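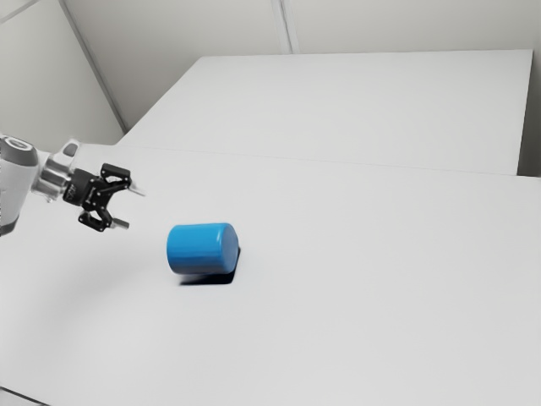 Zalby pick sim - README

Sim side of the arm build in the shared workshop. Same job we want the real one to do: find the blue cylinder lying on its side, close two fingers on it, lift, put it down somewhere else. Bench, walls and arm are all rendered, nothing in this folder talks to hardware.

What's in here

scenes/ - table, second surface behind it, cylinder
runs/ - 51 runs, joint angles plus one camera view each
scripts/ - replay, export, reset
notes.txt - Timo's, read before you touch the friction values

Running it

Start the sim first, then replay. Other way round it hangs and you have to kill it by hand. Reset between runs or the cylinder stays wherever the last one left it. Export takes 5 minutes on the workshop PC, longer on my laptop.

Known problems

- cylinder rolls when a fingertip touches it low down. Worse with the speed above 3
- shadows too hard, dont tune any colour threshold on these
- pale upper fingertip gets lost against the tabletop, segmentation misses it
- 2 runs in the folder have no gripper data, will redo them

Still to do

Cylinder standing upright. Second object, Ute wants a box. Proper bench measurements from Iresha so the table hieght matches ours - at the moment it's a guess.

Changes

December - new gripper model, old runs deleted
before that - see Timo

Questions to Birgit Heitmann, evenings best.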